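# Shelf handling: second collection round under way

The second round of teleoperated recording for the Rellolness project began on 22 January 2026 at the Harb site, and the first batch of episodes has gone to Farard for labelling.
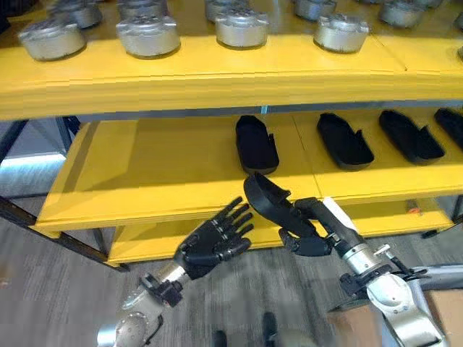 Recording is organised by part family. The metal castings and the black shoe-shaped mouldings are kept on separate shelves of the same rack, and an operator works on one family for a full session before changing over. Mixed sessions were tried in September and dropped. Operators carried the grip for one part into the next, and the resulting hand poses were hard to separate during training.

An episode is one part, taken from the shelf and placed in the receiving position, or the reverse. It starts with both hands open and clear of the shelf edge and ends in the same pose. Anything recorded before the start pose is trimmed at labelling. Episodes longer than 59 seconds are kept but marked as slow, and the current training set leaves them out.

The count at the close of the first batch was 1,595 episodes accepted. Rejections fell into the usual groups: dropped camera data, a hand entering late from outside the view, and operators correcting a grip by pressing the part against the shelf. The last group is under discussion. Omar Hourani, who runs the training side, would like these episodes restored under their own label, as a policy that never sees a correction has nothing to copy when a grasp goes slightly wrong. Alžběta Vrabec, who is responsible for the labelling guide, has asked for a written rule on how much contact counts as a correction before any are put back. Until there is one, they stay in the rejected folder and should not be deleted.

## Changes to the procedure

**Shelf layout.** Parts no longer go back to marked positions. After every 20 episodes the operator shuffles the remaining parts along the shelf and turns some of them. Even spacing is acceptable for the castings. The mouldings should be set at differing angles, including with the heel tab towards the back. In the first round nearly all of them faced the same way, and the trained policy reached for the heel whether or not it was there.

**Idle hand.** The hand that is not holding the part stays in view, open, and still. It must not rest on the shelf edge. Several operators had been parking it below the board between picks, which gave the model a false cue that the pick was finished.

**Lighting.** Blinds are left as found at the start of a session and are not touched until the end. The castings reflect strongly and a change halfway through an episode is visible on every one of them. Variation between sessions is welcome and needs no note in the log.

**Surroundings.** Boxes and other objects near the rack may stay where they are. The first-round data was collected in very tidy conditions, and the evaluation site at Hondale is not tidy.

## Known problems

Finger contact on the mouldings is still poorly covered. The raised rim gives the fingers something to close on, but operators settle on one grip early and repeat it. From the next batch, the session sheet will name a grip for each block: rim, heel or across the middle. Operators who find a named grip unworkable should record two attempts and move on.

Wrist cable slack should be checked before each session. A tight cable limits rotation of the hand, and the operator tends to make up for it at the elbow without noticing. The episodes look normal when played back at speed, and the fault appears only in the joint traces. One full session from the first batch is being reviewed for this and has been held out of the accepted count.

The time offset between the head camera and the hand encoders has been measured again and corrected in the export script. Episodes exported with version 2 of the script need no further work. Anyone holding older exports should fetch them again from the project store, as the correction cannot be applied to files that have already been resampled.

## Next

Recording continues with the mouldings until the named grips are evenly covered, then returns to the castings. Lower shelf positions follow after that, once the reach limits have been checked with the torso at its lowest setting. Session sheets for the next batch are in the shared folder. Comments on the correction rule should go to Alžběta before the sheets are fixed.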